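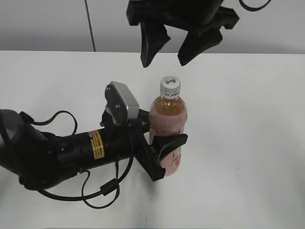 Figure 4. Plastic bottle standing upright on a white tabletop.

Section 4: Receiving Grocery Deliveries in Tristeo

Store managers and receiving clerks use this section to record deliveries from the Perbridge warehouse.

1. Sign in to Tristeo and select Receiving.
2. Enter the purchase order number and press Confirm.
3. Scan the label on each case. Cases without a label are entered by hand under Manual Entry.
4. Compare the scanned quantity with the packing slip. Record any shortage under code 37.
5. Select Close Delivery. The driver signs on the handheld screen.

Note: A single delivery may hold up to 300 lines. Larger orders – mostly seasonal goods in April – must be split before step 2.

Caution: Do not close a delivery while a line is shown in red. Closed deliveries can be reopened only by the Perbridge office.

For health and beauty items, see Section 5.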